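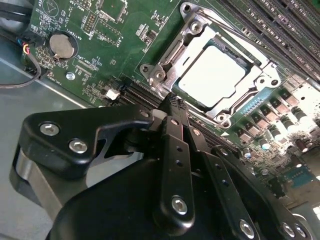
Fingertips down by the memory slots, processor in its socket.

Feb 1, 2023 -- Akuro kit on loan, Zellville bench

Picking up where the last page stopped. The arm boots, the gripper homes, and the license dongle works again after I moved it to the other USB port (do NOT put it back on the hub, it drops out every time the monitor goes to sleep). So today was the first real day of poking at a server board with this thing, and I'm going to write down as much as I can while I'm still a little excited and a little annoyed.

Quick recap for anyone opening the book here. Akuro sells this as a "board service kit": gripper, wrist camera, controller box, teaching software. Brennan is the dealer and they've given us a 36-day loan, after which we either buy it or box it up. The software is 200 a month on top of the hardware price, and nobody at Brennan has been able to tell me what happens to saved routines if you stop paying. We want it, if we want it, for the Pratetti job, where the boards come in still screwed into the chassis and the memory and processors have to come out in decent shape.

Morning

Spent the first hour on hand guiding. You hold the arm by the collar, squeeze the enable bar and shove it where you want it. It's nice! Lighter than the demo unit we tried in April, and it doesn't lurch when you let go. The last little bit of travel is still fussy though. Down near the slots I'm trying to move it a hair and it wants to move either nothing or a fingernail's width. Keyboard jog is better for that. I ended up doing big moves by hand and small ones by key, and I think that's how we should teach anybody else to do it.

The fingers. They're linkage fingers, so the tips swing in along an arc and the tip height changes as they close. The quick start guide mentions this in one sentence on the page about cleaning (why there?). If you park the tips at the height you want and then close, they're no longer at the height you want. Set the height with the tips closed to your grip width, then open, then approach. There's a tick box in the software called "hold tip plane" that's supposed to move the arm to make up for it. I had it off until almost lunch because I thought it had something to do with the table.

With it on, things got a lot calmer. It slows the close down quite a bit, but I'll take slow over scuffing a slot.

Set the force limit to the second lowest setting. Lowest wouldn't hold a memory module at all, it just slid down through the fingers like a credit card. Second lowest held a scrap module while I wiggled the arm. I did not try to seat one with the gripper yet. The latches at the slot ends need to be pushed out first, and these fingertips are too fat to get at them cleanly when the neighboring slots are full. Might be fine with narrower tips. Brennan has narrow tips in the price list but they aren't in the loan box, so that's an email.

Wires: the thing that worries me most on these chassis isn't the board, it's everything flopping around next to it. Small connector with thin colored wires at the board edge, black cables wandering wherever. The planner knows about the chassis walls if you draw them in. It knows nothing about cables. I drew a fat keep-out block over the wiring on the left side and it behaved, but then it refused half my approach angles, so I shaved the block down until it stopped complaining. Not a great method. Somebody with more patience should measure it.

Lunch, then camera

Wrist camera picture is better than I expected. You can read the white print on the board, things like BATTERY next to the coin cell, and that makes it easy to give someone directions over the phone ("go up from the battery"). The focus is fixed. Shiny stuff is trouble. The top of the processor throws the light back so hard it comes out nearly white, and the part finder in the software keeps losing the edge of it. Tried turning off the bench lamp and that helped some. Tried the ring light from the microscope and that made it much worse. What I'd like is a diffuser, and I may just make one out of a milk jug this week and see if it's worth printing something proper.

Part finder notes, in the order I ran into them:
Memory slots: finds them, likes them, sometimes calls two neighboring slots one slot.
Processor: finds it with the lamp off, loses it with the lamp on.
Battery: always. It loves the battery.
Connectors: it has no idea. Offers me a battery.

I ended up using the battery as my reference for the whole board, then taught everything else as an offset from there. That's probably not what Akuro had in mind but it repeats well enough, provided the chassis hasn't been bumped. I bumped the chassis. Redid it. We need clamps on this bench before anyone does a serious run, and the little rubber feet don't count as clamps.

Then I had it go to the socket and come back, over and over, hover height only, no contact. It did 39 of those before I stopped it to go answer the door, with one stop in the middle that was my fault (sleeve on the light curtain). The log file saves each one with joint angles and finger position, and you can open it in a spreadsheet without their viewer. Big plus from me. The other kit we looked at last year wanted you to buy the viewer.
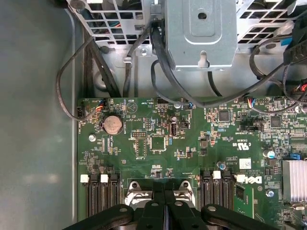

Brennan's reply on the tips and the hover test came in mid-afternoon, pasting the useful part: the narrow fingertips can be added to the loan at no charge, but please don't use the hover routine as a judge of accuracy over a socket, because the hand covers the target in the wrist view and the software fills in the last stretch from the taught position. For that kind of work they suggest a second, fixed camera, and the kit already has an input for one.

OK, so that's interesting, and it would have been good to read on the sales sheet! It does match what I was seeing. When the gripper is right over the socket you get the two banks of slots on either side and the clips peeking out, and the bit in the middle that you care about is partly behind the hand. I'd been assuming the software was cleverly working around that. It's remembering. Fine for a board that doesn't move, much less fine if Pratetti sends a chassis that sits a little crooked.

We do have a fixed camera in the cabinet, the old one from the label station. I dug it out and it powers up. Akuro's controller wants a particular cable for it, naturally. Added to the list.

Asked Brennan back about the speed claim too. The brochure says up to 66 boards a day and I cannot make that add up on these chassis, even being generous about it. If the boards were already out and sitting flat in a tray, maybe. I've asked what they were running when they came up with that number, and which parts they were pulling. No answer yet.

Things I like so far
Hand guiding. Log files. The gripper screws are ordinary hex-socket ones and we own the keys, so swapping fingers doesn't need a special tool. The stop button is big and I can hit it without looking. It's also quiet enough that I forgot it was running at one point, so maybe put the beacon back on.

Things I don't
The manual is out of order. Hold tip plane should be on from the factory. Subscription question still open. The teaching software renames your waypoints if you duplicate a routine, and it picks terrible names, and I now have three things called Approach_copy_copy that go to different places. I deleted one of them and it was the good one. Export before you duplicate.

Where I'd land if I had to say today: I'd keep going with the loan but I wouldn't sign anything. For pulling memory I can see it working, with narrow tips and a clamped chassis. For the processor I'm not convinced until I've seen it with the second camera hooked up. The Dell board on the bench is a decent test piece for both, so let's stick with it and not start swapping boards until the offsets stop changing on me.

To do, whoever gets here first
Clamps for the chassis.
Order the controller cable for the fixed camera (part number is on the sticky note inside the Akuro box lid).
Milk jug diffuser.
Measure the keep-out block properly and save it under a name a person can read.
Ask Brennan, again, what happens to the routines if we stop the subscription.

Left the arm at its park position with the brake on. Controller is off, dongle is in the drawer. The routine from this afternoon is saved as battery_ref_2, and battery_ref_1 is junk, don't run it.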